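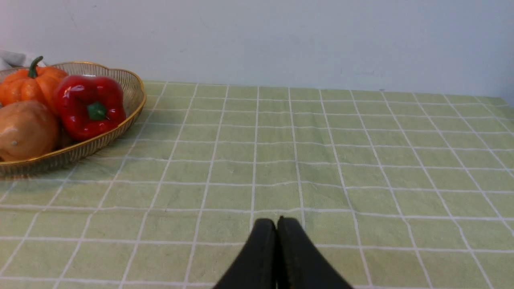

Pre-Publication Checklist: Celebrity Spouse and Family Profiles

Applies to: all biography pages on the Sketlow entertainment site
Checked by: Selim Gezer
Second reader: Kauko Leinonen
Date of check: August 21, 2020
Batch: 30 profiles, July intake

1. Name spelled the same way in headline, body, caption and page address.
Result: Fail on 4 profiles.
Comment: The headline was corrected after filing and the address was left as it was. Set a redirect before changing the address.

2. Date of birth supported by a source other than another biography site.
Result: Fail on 5 profiles.
Comment: Three of these cite each other. Remove the date and the star sign until a primary source is located. Do not substitute an age range.

3. Net worth figure attributed and dated.
Result: Fail.
Comment: Several figures have no source at all. A partner's wealth is not to be entered in the subject's own net worth field. Leave the field blank if nothing is available; the template will hide it.

4. Marital status current.
Result: Pass with comment.
Comment: One profile describes a couple as engaged in the opening paragraph and married in the fact table. Returned to writer.

5. Minor children.
Result: Pass.
Comment: No school names, no home suburb. First names only where a parent has published them. The Gustomville profile named a dance studio attended by a daughter. Deleted by S.G. before this check was closed.

6. Subject described by own occupation in first sentence.
Result: Fail on most of the batch.
Comment: House style changed in July and the writers' template was not updated. K.L. to amend the template. Existing pages to be corrected at next edit, no separate pass required.

7. Social media counts.
Result: Pass with comment.
Comment: Follower counts must carry the month of viewing. One page gave 1,083 followers for an account that has since been set to private. Count and link removed.

8. Photo licence recorded.
Result: Not complete.
Comment: Licence numbers from the Stakia library are missing for the Harju family pages. Screenshots of social media posts are not a licence. Pages stay in draft.

9. Rewritten copy reads as normal English.
Result: Fail.
Comment: Synonym software has evidently been used on two drafts. Both rejected in full, not to be repaired line by line.

10. Correction contact shown in page footer.
Result: Pass.

Overall: batch not released. Items 2, 3 and 8 must be cleared and initialled by both readers. Item 6 does not hold up release.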